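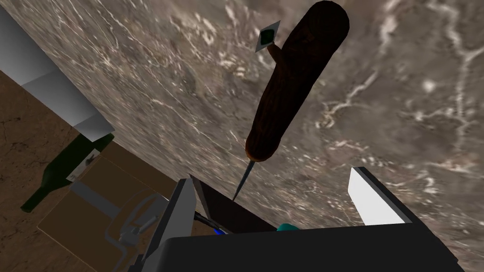
## 7. Recording a Cast Departure

Use the procedures in this section when a series regular, recurring performer or guest performer leaves a production that is tracked in Presero. They cover the performer record, the episode credits, the announcement hold and the residual link to Cleltia. Recasting a role is a different process and is described in Section 8.

You need the Production Editor role or higher. Users with the Publicity role can complete Section 7.4 only.

### 7.1 Before you begin

Have the following available:

- The signed exit memo or the non-renewal notice
- The number of the last episode in which the performer appears
- The number of the last episode in which the performer is credited, if different
- The approved wording of the public statement, or confirmation that there will be none
- The name of the publicity contact

Check that no other user has the performer record open. Presero locks a record for 49 minutes after the last edit, even if the other user has closed the browser tab. A lock can be released early under **Admin > Locks**.

> **Caution:** Do not use **Delete Performer** to record a departure. Deleting a performer removes the credit lines from every episode on which they are listed, including episodes that have already aired. Deleted credits can be restored only from a nightly backup.

### 7.2 Closing the performer record

1. Open the production and select **Cast > Active**.
2. Select the performer. The record opens on the **Summary** tab.
3. Select **Status**, then **Change Status**.
4. Choose one of the departure codes in the table below.
5. Enter the last appearance episode in the field **Last App.** Use the production number, never the broadcast number.
6. Enter the last credited episode in the field **Last Cred.** If this field is left blank, Presero copies the value from **Last App.**
7. Attach the exit memo as a PDF. Other file types are rejected.
8. Select **Save as Pending**.

| Code | Meaning | Returns permitted | Approval |
|---|---|---|---|
| DX | Departure at performer's request | Yes | Showrunner |
| DN | Contract not renewed | Yes | Showrunner, Business Affairs |
| DS | Role ended by story | Yes | Showrunner |
| DR | Reduced to recurring | Remains active | Showrunner |
| DM | Mutual release before end of term | By new contract only | Business Affairs, Legal |

The record stays Pending until every approver listed for the code has signed. Approvers receive a message in Presero and by email. The reminder interval is set at the production level and cannot be changed for a single record.

**Note:** Code DS applies even where the character survives. If the writers move a character to another city, another hospital or another series and the performer's contract ends as a result, use DS and complete the **Story Exit** field. Permitted values are *Deceased*, *Relocated*, *Off-screen* and *Open*. The value *Open* does not print on any report that leaves the production office.

**Note:** If a performer leaves one series and joins a spin-off within the same account, do not close the record. Use **Transfer Role** (Section 8.6). Closing the record and creating a second one splits the performer's credit history and breaks the service total used for title card placement.

### 7.3 Adjusting main title credits

Changing the status does not change the main titles. Title order is held separately in the Talavera title module, which must be updated by hand.

1. In Presero, select **Export > Title Order**. A file with the extension .tord is saved to the production folder.
2. Open Talavera and select **Import > Title Order**.
3. Move the slider to the first episode in which the performer is not credited.
4. Select the performer's card and choose **Retire From Here**. Cards before the slider position are left as they were.
5. Check the spacing of the remaining cards. Talavera closes the gap by lengthening the card on each side. If either card is governed by a contract clause on duration, a yellow bar appears above it.
6. Resolve each yellow bar by setting the duration manually, or by choosing **Re-time Sequence**.
7. Save, then export the title order back to Presero.

If the performer held an "and" or "with" position, Talavera asks who takes it. Select **Leave Vacant** unless you have written instruction from Business Affairs. Position credits are negotiated and are not passed down in order of service.

> **Caution:** **Re-time Sequence** changes the picture cuts in the main titles as well as the cards. Once post production has locked the sequence, re-timing it creates a new version and the old lock is lost. Call the post supervisor first.

For a series with 2 title sequences in one season (for example, a short version for streaming and a long version for broadcast), repeat steps 3 to 6 for each. The export in step 7 covers both.

### 7.4 Setting the announcement hold

The announcement hold keeps the departure out of call sheets, press kits, cast lists and the public episode feed until a set time.

1. On the performer record, select the **Publicity** tab.
2. Set **Hold** to *On*.
3. Enter the release time. All release times are in Pacific Time, whatever the time zone of your account.
4. Paste the approved statement into **Statement Text**. The limit is 467 characters in the short field and unlimited in the long field. Only the short field goes to the feed.
5. If the performer is issuing a separate statement, paste it into **Performer Statement**. Do not edit it. Presero flags any difference between this field and the version uploaded by the representative.
6. Select the trade outlets, if any, that are to receive the statement early, and enter the embargo time for each.
7. Select **Arm Hold**. The padlock beside the performer's name turns red.

With the hold armed, the performer appears as active to all users who are not on the hold list. To add a user to the list, select **Hold List > Add**. The user must have signed a confidentiality form in the current season. Presero checks this and refuses the entry if no form is on file.

**Note:** The hold does not cover scripts. Script distribution runs through Rillolau, which has its own watermark and redaction settings. If the exit is written on the page, ask the script coordinator to set the relevant scenes to *Restricted* before the hold is armed. A table read draft already sent out cannot be recalled from Rillolau, though access to it can be ended.

**Note:** Holds are released at the top of the minute. A hold set for 9:00 a.m. has been seen to reach the feed as late as 9:04 a.m. when traffic is heavy. Set the trade embargo with this in mind.

#### Releasing a hold early

If the news becomes public before the release time, any user on the hold list may select **Release Now**. The reason field is required. The statement in the short field goes out at once and the embargoes are canceled. There is no second confirmation screen.

If the short field is empty when **Release Now** is selected, the status change is published without a statement. The feed then shows only the words "Cast change" and the production title. Text added later appears as a correction.

### 7.5 Residuals and continuing use

A departed performer may still appear in flashbacks, recaps, photographs on set walls and voice messages. Each of these is a continuing use and has to be logged.

1. Select **Continuing Use > New**.
2. Enter the episode, the scene and the type of use.
3. For archive footage, enter the source episode and the length in seconds.
4. For a photograph or a voice-only use, attach the consent form.
5. Select **Send to Cleltia**. The payment record is created overnight.

Uses of 59 seconds or less in a "previously on" recap are grouped by Cleltia into one line per episode. Longer uses are listed one by one. This grouping affects the report layout only; the amount payable is worked out from the contract on file.

If Cleltia returns the message *No contract in force*, the performer record was approved before the contract end date had been transferred. Open the contract in Cleltia, confirm the end date and select **Resend**. Do not create a second contract.

### 7.6 Checking the result

Run **Reports > Cast Continuity** for the current season and the one before it. Confirm the following:

- The performer is listed as active up to and including the **Last App.** episode.
- The credit column is filled up to and including the **Last Cred.** episode.
- No call sheet dated after the last shooting day carries the performer's number.
- The performer's cast number is shown as *Reserved*.

Cast numbers stay reserved for the life of the series. A new performer takes the next free number, even where the list then has gaps. Productions that moved to Presero in mid-series may have reused numbers from the old paper system; these show in gray and can be ignored.

### 7.7 Common messages

**E-Last App. precedes existing credit.** The performer is credited on an episode later than the one entered. Correct **Last Cred.** or remove the later credit.

**E-Approver has departed.** The showrunner named on the production is no longer active. Update the production header before you send the record again.

**W-Hold armed, status not approved.** The hold works, but at the release time nothing is published. Obtain the missing approvals.

**W-Title order out of date.** The .tord file in Presero is older than the status change. Repeat Section 7.3.

**W-Crossover pending.** The performer is booked on another series in the same account – usually a crossover episode shot out of order. The warning clears when that episode wraps. No action is needed.

Questions on departure codes go to Ottmar Reinholz in Production Data. The code table is reviewed each April, and new codes take effect with the first production opened after the review. Productions already open keep the table they started with.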